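Notes on the Spring Leek Season

The leek has fed families through cold months for centuries, and it deserves a more prominent place at the market. In May, our growers at Burkstead harvested 4000 pounds from 11 rows. The Grosmont fields were planted three weeks later and remain on schedule.

Harpreet McIntyre of Dhillon Produce recommends storing leeks unwashed in the refrigerator for up to 9 days. Trim the dark tops and save them for stock.

Orders for the next harvest may be placed through our website.
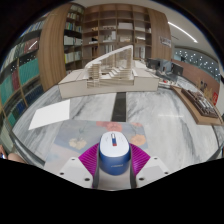

A blue-and-white computer mouse.

Pickup hours at Burkstead are unchanged.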